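Okay, paper weaving mat update, because a few of you asked how the big one was coming along.

It's done! 78 strips across, all cut by hand, mostly by me after bedtime. My son did the first few rows and then wandered off to find a snack, so let's call it a joint project.

For anyone new here, we've been making woven paper mats at our kitchen counter since April. You take one sheet, fold it, cut slits from the fold toward the open edge, stop before you get there, open it out and weave loose strips over and under. We did it at school when I was little and I had completely forgotten how good it feels.

The first ones were tiny. Four slits, fat strips, done before the kettle boiled. Then Rūta Pärn from our craft swap showed me hers, with a diamond pattern in two blues, and I went home and bought far too much paper.

Paper talk! Regular printer paper is too floppy once the strips get skinny. Construction paper is nice and grippy but it fades and the edges go fuzzy if you push the rows down hard. The one I keep coming back to is the Nurkano colored card, the lighter of their weights. It slides, it holds a crease, and the colors go all the way through, so you don't get white showing at the cut.

I tried the heavy one too. Pretty, but my hand hurt after ten strips and the mat wouldn't lie flat. It's in the drawer now, waiting to become gift tags.

Cutting. I used to draw every line with a pencil and a ruler and then rub them all out afterward (why??). Now I draw on the back and leave the lines there. Gintarė Ramanauskas told me she just folds the sheet like a fan and cuts on the creases, which I love for little kids, but the creases do show in the finished mat.

If you're doing this with kids under six, please make the slits for them and make them wide. Two fingers wide. Skinny slits rip, and then there are tears, and then you're the one finishing a rainbow mat at the counter with cold coffee.

Starting row goes over, under, over, under. Next row goes under, over. That's the whole thing. My daughter says it out loud like a song and gets cross if I talk in the middle of it.

When a row is in, push it up snug against the last one before you start another. I skipped this on my second mat and ended up with a gap at the top wide enough to poke a crayon through – still using it under the fruit bowl though.

Ends! Somebody (hi Kadri) asked if you have to glue every end. I do a tiny dot of glue stick on the first and last strips and then on any that wiggle. White glue makes the card ripple, so I keep it for other things.

Kadri Žukauskas also wanted to know about laminating. I've only done one, for the paint corner, and it came out fine, but it lost that nice bumpy feel. I like them bare.
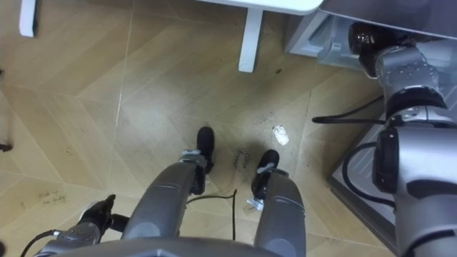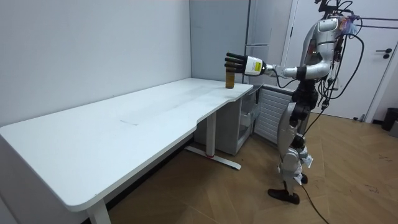
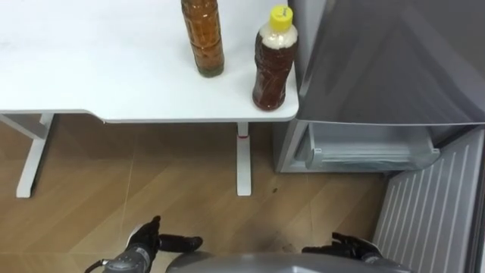
Colors for the next mat are still not settled and I've been moving scraps around on the counter all evening. I had cream and navy picked out, then I put a rusty orange next to the cream and now I want that in there too. The other one I keep going back to is the amber-brown of the drink in that tall bottle on the white table, darker toward the bottom, and I think two browns next to each other would give me that same slide from light to dark. Cream for the base sheet, then start the rows pale and work down. I'd need one more brown in the middle and I don't have it.

Valdis Kivi says use tea-dyed paper for the middle one. I've never dyed paper! Does it go wrinkly? Do I iron it?

Anyway, I'm going to cut the cream sheet tonight and leave the browns until I've tried a test strip. If you've tea-dyed card before, tell me how long you left it in.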